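The Second Pumpkin
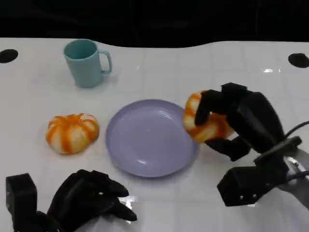

The mug, the plate and the two pumpkins.

She had bought the pumpkins at the market in Rurkomia, two for 300, and carried them home in her coat pockets because the bag had split. They were striped orange and white, and her sister had said they were too pretty to cook and too small to bother with.

The white table had come with the flat. So had the teal mug and the lavender plate – the last tenant, a man called Wijesinghe, had left them in the cupboard with a note saying they did not break. She had dropped the mug twice since then and he was right.

In October her mother used to put a pumpkin on a plate by the window and leave it until it went soft. It was for the people on the late bus from Sutov, she said, so they would have something to look at. The bus had stopped running years ago.

One pumpkin could stay on the table. The other would go on the plate. There were a few reddish specks in the middle of it, and she thought about washing it first, then thought her mother would not have bothered.

At ten past four her sister rang to ask what she was having for supper.

"Soup," she said.

"Not the pumpkins?"

"No. Tinned."

Her sister said she might come over on the early train, if there was enough for two. She went to look in the cupboard.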